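Comparing two grippers on a buffet counter: hinged lids

By Zewditu Gashaw

Part of the Stitham bench notes

This page sets out how we compare grippers on hinged pot lids. It assumes you already have an arm that runs, a camera at head height, and a way of teaching joint positions by hand. If you are still mounting the arm, read the mounting page first and come back.

The two grippers in this round were the Clulteck parallel gripper with flat fingers and the Mwakyusa three-finger hand. Both fit the same wrist plate, so a swap takes four screws and one cable. The counter is the breakfast line at Tisstead, which we have the use of in January while the dining room is shut.

What you need

The arm and its controller, with the speed limit turned down for the first runs.
Both grippers, with their own finger pads.
A hex key for the wrist plate.
Masking tape and a soft pencil.
A notebook or a spreadsheet with one line per try.
A clean cloth.
Someone on the stop button.

Keep the hobs switched off at the wall for the whole session. Nothing in this test needs heat, and finger pads are not made for it.

Step one: fix the base

Put the base where the arm can reach the furthest lid with the elbow still bent. If the elbow is straight at the far end, the wrist will shake on the lift and you will blame the gripper for it. Mark round the feet with tape. When you change grippers the base must not move, and the tape will tell you if it has.

Step two: set the tool length

Each gripper has its own length, and the controller needs to know it. Enter the length for the gripper you have fitted, then touch the fingertips to a pencil mark on a piece of tape and read the position back. Do this at two places on the counter, one near and one far. If the two errors are different, the length is wrong or the base is not level. Correct that before going on.

Save the settings under the name of the gripper. We lost most of a morning by running the three-finger hand on the flat-finger settings, and every grasp landed short.

Step three: teach the approach

Choose one pot and one lid. Teach three positions: well clear of the lid, just above the handle, and at the handle with the fingers open. Move slowly between the second and third. A small metal handle on a glass lid leaves very little space under the fingers, and a knock there can crack the glass.

For the flat fingers, bring the wrist in so that the pads meet the flat sides of the handle. For the three-finger hand, set two fingers on the far side and the thumb on the near side. Check that the fingertips stop before they touch the glass.

Step four: teach the lift

A hinged lid does not come straight up. It follows an arc, and the centre of that arc is the hinge at the back of the pot. If you command a straight lift, the gripper will slip off or the whole pot will tip.

Open the lid by hand and stop at several points on the way. At each one, bring the gripper to the handle and save the position. We use five points. Fewer than that and the path cuts across the arc between them.

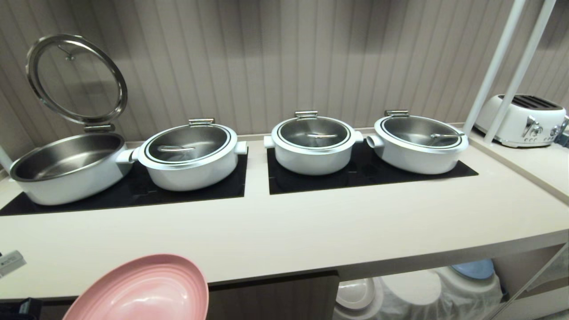 5 min read

The open lid on the left gives you the end position for the lift, close to upright on its hinge. Teach that one first if you can, with the gripper closed on the handle, and then work backwards towards the closed position. It is easier to come down the arc than to guess your way up it.

Glass and polished steel are both hard for a depth camera. On our set-up the glass came back as holes and the steel ring came back as scattered points. The handle was small enough to be lost among them. We stopped trying to find the handle from depth and used the outline of the rim in the colour picture, with a fixed offset to the handle. If you change the lighting, check the offset again.

The closed pots have a utensil inside, under the glass. The outline finder sometimes took the edge of it for part of the rim, so mask out the middle of each lid before you look for the ring.

Step five: run the tries

Start each try from the same clear position. Close on the handle, follow the arc up, hold, follow it back down and let go. Write down the result before you start the next one. We use these words and no others: held, slipped, tipped, stopped.

"Held" means the gripper kept the handle all the way up and all the way back. "Slipped" means the handle moved in the fingers enough to see. "Tipped" means the pot left the counter at any point. "Stopped" means somebody pressed the button or the controller cut out.

Wipe the pads between sets. Don't wipe them between tries, or you will be testing the cloth.

Step six: swap and repeat

Power the arm down, change the gripper, load the other settings and repeat step two. Teach the approach again from the beginning. The lift points can be reused as a starting guess, but the wrist angle will be different and each one needs checking.

What we found

The Clulteck fingers were quicker to teach. They held well at the start of the arc and slipped near the top, where the handle turns in the pads. Turning the wrist along with the lid cured most of this.

The Mwakyusa hand let the handle turn without losing it and put up with a worse path. It also needs more room. With pots standing side by side, the outer finger came close to the neighbouring lid, and we had to bring the hand in at an angle.

For a row of pots like ours I would fit the flat fingers and take the time to get the wrist right. For a single pot with clear space round it, I would use the three-finger hand.

If the controller stops with error 1622, the grip force limit is set too low for the gripper you have loaded. Error 2633 is a lost cable at the wrist, nearly always after a swap. Power down, push the plug home and run the tool length check again before you carry on.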